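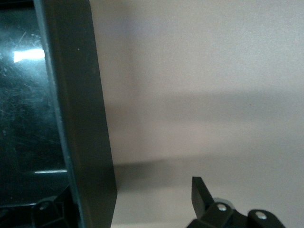
In praise of the pretend fruit bowl

I've had the same argument with my sister three times since last December, and it always starts with the fruit. Mine is artificial. There's a banana, a mango and a mangosteen among the lot, and she thinks keeping them out on the table is the saddest thing a grown woman can do. I think she's a snob! Real fruit, in my house, is mostly a guilt machine (you buy it on Saturday full of good intentions and by Thursday you're making banana bread you didn't want).

And look, I do eat the real stuff. I just don't need it to sit about being decorative as well. A pretend mango asks nothing of me. I can shove it aside when I need the table, leave it wherever it lands and get on with my crossword.

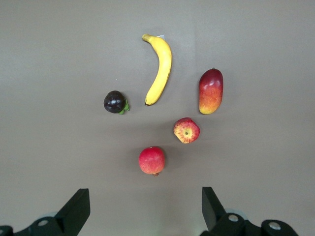 Words by Oona Ojala
28th September

My sister's other complaint is that it all looks messy, and she wants me to get a proper bowl. She even sent me a link to one from Wemia for 105 pounds, which made me laugh out loud on the bus. Why would I hide them in a bowl? Scattered about, you get to see each one properly — that mango going from deep red up top to yellowy orange at the bottom, and the mangosteen so dark it's nearly black, with its little green leafy bits. I'd never have bought a real mangosteen, but my friend Phúc Tạ saw mine and brought me a bag of proper ones the week after. We ate the lot standing up, and they were gorgeous.

So I'm keeping them, and my sister can bring her own apples when she comes.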